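Ticket 289: Capital request for tabletop manipulation cell, quote does not match simulated configuration
Queue: Equipment planning / Automation
Priority: Normal
Status: Pending vendor
Linked: 268 (workstation refresh)

Summary
The Bernholm quote for the tabletop cell was built from the parts list attached to ticket 268. That list predates the current simulation setup. Before the purchase request goes forward in August, the quote needs to be reconciled against what we run in simulation, line by line. Requesting a hold on the purchase order until the items below are closed.

Environment
Simulator: Lumbao, current stable build
Task set: household tabletop, pick and place
Target site: Kiltandale, lab bay 2
Vendor: Bernholm
Internal cost tracking: Jindovden

Problem
Three lines on the quote are wrong or missing.

Line 4, end effector. Quoted as a vacuum cup kit. All of our tabletop runs use a finger gripper. The cup kit was left over from the carton handling proposal that was dropped in the spring.

Line 7, mounting. Quoted as a floor pedestal. The simulated arm sits beside the work table at close to table height. A pedestal at the quoted height changes the reach to the near side of the table, and none of our existing runs would carry over without being redone.

Test objects. Not quoted at all. The planner assumed these would come from consumables. Consumables rejected the charge and sent it back to the capital line.

Steps to reproduce
1. Open the parts list from 268.
2. Load the tabletop task in Lumbao.
3. Compare end effector, base position and object list.
4. Mismatch on all three.

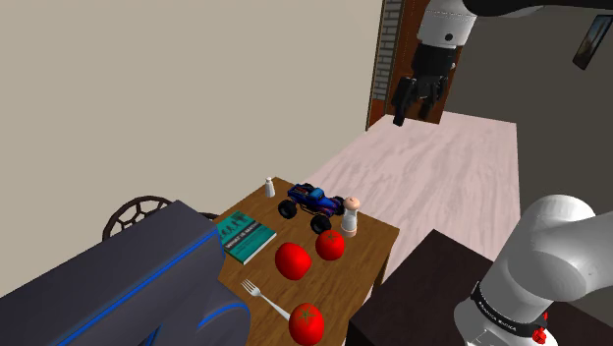 The object list is the part of this request that has been underestimated twice. It is cheap per item, but it drives the gripper choice, the spare pad order and the storage bin order. The table layout we plan against has a toy monster truck on big knobby tires, salt and pepper shakers, tomatoes, a flat book and a metal fork. The fork and the book are low-profile items. They set the minimum clearance for the fingers, and a lot of grippers that look fine on a spec sheet will contact the table before they close on either one. The truck is at the other end of the range and decides how much opening we need. Please do not substitute a set of foam blocks for this line. A block set was proposed in Jindovden as a cost reduction and it does not exercise either limit.

For the physical set, order duplicates of everything that can be crushed. Produce should be plastic replicas in the first order. Real tomatoes can be bought locally when the test plan reaches that stage and do not belong on a capital request.

Update 1, 9:40 a.m.
Bernholm replied on line 4. They can swap the cup kit for a two-finger gripper at a price difference to be confirmed. They asked for maximum object width and heaviest object. Width sent from the simulated models. Weight not sent. The masses in Lumbao are default values and have never been checked against anything physical. Action: buy one of each object out of petty cash, weigh them, send real numbers.

Update 2, 11:15 a.m.
Facilities at Kiltandale confirmed that bay 2 has a bench that can go next to the work table. They want the base plate drawing before they will approve drilling. If drilling is refused, the fallback is a clamp plate, which adds a line and 13 days of lead time. Drawing requested from Bernholm.

The bench top also has to be checked for stiffness. A light bench will move when the arm stops hard at full extension, and the repeatability figure on the data sheet assumes a rigid base. If the existing bench fails, a replacement goes on this ticket and not on the furniture budget.

Update 3, 2:30 p.m.
Question from finance: can the purchase be split so that the arm goes into this budget period and the gripper into the next? Answer is no. An arm without an end effector cannot be commissioned, and the warranty period starts on delivery. We would use up coverage while the unit sits in a crate. If the total has to come down, cut the second camera mount and the extended cable set first. Both can be added later without reopening the base or the controller.

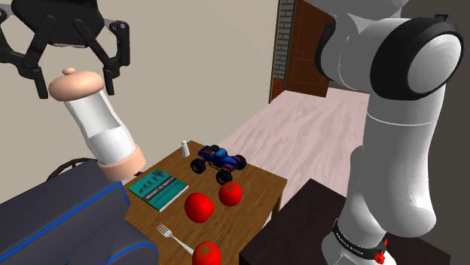 Finance also asked if simulation could replace the physical cell for another budget period. Partly. Reach, layout and gross collision checks can stay in Lumbao. Grip force, pad wear and slip on smooth surfaces cannot be settled there with the contact settings we have. Those are the items that decide how many spare pads to buy, and right now the spare pad quantity on the quote is a guess copied from the carton proposal.

Update 4, 4:05 p.m.
Revised line items entered in Jindovden as draft:

Arm with controller: unchanged
Finger gripper: replaces cup kit, price pending
Finger pads, spare: quantity pending first wear test, placeholder of 2 sets
Base plate for bench mount: replaces floor pedestal
Clamp plate: optional, only if drilling is refused
Object set, with duplicates: new line
Storage bins: new line
Emergency stop, wired: was bundled, now shown separately at the request of site safety
Installation, on site: unchanged
Second camera mount: moved to deferred
Extended cable set: moved to deferred

Note on the emergency stop. Bernholm's bundle price assumed the stop would be mounted on the pedestal. With the pedestal removed, it needs its own bracket at the operator side of the bench. Confirm the bracket is included. If it is not, our shop can make one.

Note on power. The workstation from 268 and the arm controller are currently planned on the same circuit. Request a second outlet on a separate circuit before installation is scheduled.

Open items
Object weights to Bernholm: owner, automation
Base plate drawing: owner, Bernholm
Drilling approval: owner, Kiltandale facilities
Bench stiffness check: owner, automation
Emergency stop bracket: owner, Bernholm
Separate circuit: owner, Kiltandale facilities
Parts list in 268 marked obsolete: done

Next action
Waiting on revised quote. Purchase order stays on hold. When the quote arrives, compare against the Jindovden draft before changing status.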